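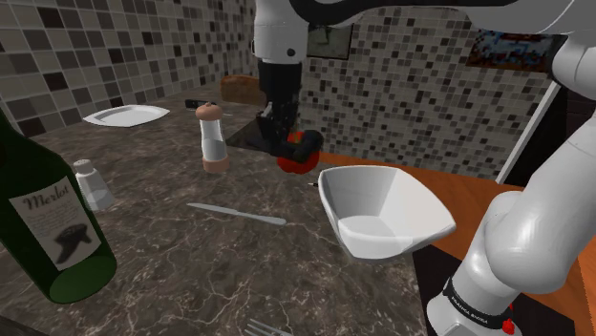

Newsletter > Tools and Kits > Simulation

We use cookies to remember your reading preferences. Accept | Settings

Someo kitchen pack: two weeks with the new release

Apr 4, 2025

Triten has put out a new version of Someo, its pack of ready-made kitchens for testing robot arms in simulation. We had it running on two office machines for two weeks and used it for the kind of work most of our readers would buy it for: checking whether a pick-and-place policy does anything sensible before it goes near real hardware.

Someo is sold as a set of files plus a small loader. You get rooms, counters, tableware and food items, a list of tasks, and scripts that reset the room and score each run. It does not come with a trained policy, and it does not come with a simulator. You need a working simulator of your own, and Triten's list of supported ones is short. Check it before you pay.

What is in the download

The new release has 314 objects. Most of them are things you would expect on a counter: fruit, bread, bowls, plates, cutlery, bottles, salt and pepper. There are 50 tasks, written as plain one-line instructions such as "put the tomato in the bowl" or "move the knife next to the plate." Each task has a start layout, a rule for success and a time limit, and all three can be edited in a text file.

The objects are better than they were. In the last version many of the round items rolled as if they had no weight, and a light touch from a finger would send one across the counter. The fruit now settles where you drop it. Bowls have a proper hollow inside, so an item can come to rest in one and be counted there. Before this, the score for bowl tasks used a simple box around the whole bowl, and an item balanced on the rim could pass.

Surfaces have had the most attention. Counters come in dark and light stone, the walls are tiled in several patterns, and bottle labels are busy enough to give a vision model something to be confused by. A dark gripper over a dark counter is a hard case for some camera setups, and the pack has plenty of that. We think this is a good thing. Our own test policy did well on the pale counters and fell off on the marble ones, and we would not have found that with plain gray tables.

Small print on the labels does not hold up. The large words can be read but the lines below them are mush. If your task depends on reading a label, you will need to replace the textures.

Setting it up

Installation took us most of a morning. The loader itself is simple, but it wants its folders in a certain order and the error message when they are wrong says only "asset not found." The guide mentions this on the last page. Move that page to the front of your reading.

Once the folders were right, the first kitchen loaded on the first try. Load time was fine on the newer machine and slow on the older one. If you are running many copies at once, turn off the wall detail. There is a switch for it in the settings file, and it made more difference than anything else we changed.

You can bring your own arm model. We used a single-arm setup with a two-finger gripper throughout. Placing the base takes some care. The default spot puts it close to the end of the counter, and from there the arm can reach the front and middle without trouble but has to stretch for items near the back wall. We moved the base in a little for the tasks that use the bread, and then had to move it out again for the ones that use the plates. A saved base position for each task would help, and Triten says one is planned for the May update.

How the tasks ran

We picked 10 tasks and ran them with the same policy we use for all our kit reviews. We are not going to print a score table, as the results say more about our policy than about Someo. Some notes on the tasks themselves:

Bowl tasks were the most useful. They have a clear finish and they fail in ways you can learn from. When the item misses the bowl, the log gives the distance and the direction of the miss.

Cutlery tasks were the least useful. Knives and forks lie very flat, the fingers scrape the counter, and the contact between thin metal and stone is still not right. Now and then a fork sank slightly into the surface and then jumped out. Triten lists this as a known problem.

Tall items such as bottles and mills are good for testing the path of the arm. The scripts can score a run as a failure if anything other than the target is knocked over. This option is off by default. Turn it on. Our policy looked a good deal better without it than it deserved to.

Random layouts work well in general. You set how far each object may move from its starting point and the loader does the rest. It will sometimes place two objects so close together that the gripper has no room for its fingers. Those layouts can't be solved, and they count against your score unless you filter them. There is a script for that too, but you have to run it yourself after each batch is made.

Using it with Taipe

Triten also sells a hosted test service called Taipe. You upload a policy, Taipe runs it through the Someo tasks on its own machines, and you get back logs and video. We tried it for two of our 10 tasks, to see whether the numbers matched the ones from our own office. They were close enough for us to trust the service.

The video is the best part. Each run is saved from a fixed view and from the wrist, and you can step through both side by side. The logs use the same layout as the local ones, so nothing has to be converted.

The waiting is less good. Jobs go into a queue with no sign of how long it is. One of ours came back within the hour and the other came back the next day. For a small team with one decent graphics card, we would stay local and use Taipe only for a final check.

License and support

There are two licenses, one for teaching and research and one for company use. Both include the full set of objects and tasks. The company license adds the right to change the models and keep the changes private. Neither one lets you pass the files on to a customer, so if you build test setups for other people they will need their own copy.

Support is by email. We wrote twice, once about the folder error and once about the forks, and had a useful answer both times. There is also a user forum, which is quiet.

Who should look at it

If you already have a kitchen set that you like and your tasks are simple, the new objects alone may not be worth the work of switching. If you are starting out, or if your present scenes are all bare tables, Someo is a quick way to get a cluttered counter with scoring that can be read and checked. Owners of the earlier version can update at no cost, but should know that scores from old and new bowl tasks can't be compared.

We have kept our settings files, including both base positions and the list of layouts we filtered out. Subscribers can ask for them at the Flekach desk. We will look at the May update when it is out, starting with the cutlery.

Contact the Flekach newsletter desk | Copyright Flekach 2025 | Back to top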